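Talley - second progress report on series development
Prepared for Odex by Nicanor Pacheco, series producer

Thank you again for your patience over the winter, and for the kind note after the first draft of the pilot. It went up on the wall above my desk and has stayed there. I promised you a fuller report this time, so please forgive me if I ramble.

As you'll remember, Talley is a half-hour comedy-drama about a woman who comes home to Divport to run her late uncle's cinema and finds that half the town believes it owns a share in the place. When I last wrote we had a pilot and a fairly hopeful outline. We now have finished scripts for the first 2 episodes, and the rest of the season is laid out scene by scene, though the finale is still arguing with us.
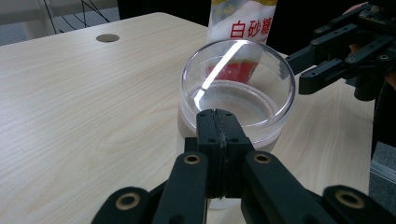
The biggest change since the last report is to the tone. Eusebio Segura joined us as script editor in May, and he felt (quite rightly, I came to think, after sulking for a bit) that the early drafts were rushing from joke to joke and never letting anybody sit still. The new second episode has a long, quiet conversation between Ağca, our projectionist, and the woman who has just become his boss, and all they have between them is a table and a clear plastic cup with a little water in the bottom. It runs nearly five pages and I was sure it would be the first thing to go. At the read-through it got the warmest response of the night, so it's staying, and we've gone back and made room for something similar in the pilot.

Casting is moving along nicely. We received 162 self-tapes for the lead and have watched every one of them, some more than once. The shortlist is now down to a handful of actors, and I'd love you to see them before we go any further. Ağca has been harder. We want someone who can be funny without seeming to try, and who is comfortable performing in both Turkish and English, and we may need to look a little farther afield than we'd planned.
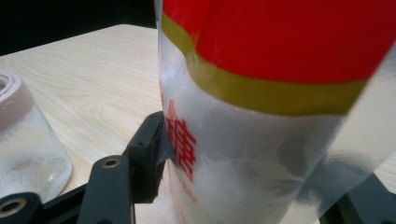
That will have some effect on the travel line, but I don't expect to ask for more money. We saved a fair bit by holding the writers' room in Divport and keeping it small, and the savings should cover up to 2 extra casting trips. The full budget is attached separately, with the changes marked in colour.

On locations, the old cinema we had our hearts set on is still available, but the owners would like a firm answer before they book other events. I've asked them for a little more time and they have been very good about it. If it falls through there is a community hall nearby that could work for the interiors, although we'd lose that wonderful staircase.

What we need from you now is fairly simple - notes on both scripts, a time to go through the shortlist together, and your blessing to sign for the cinema. Eusebio and I are happy to come to your office, or to talk by phone any morning after nine.

With warm thanks from all of us,
Nicanor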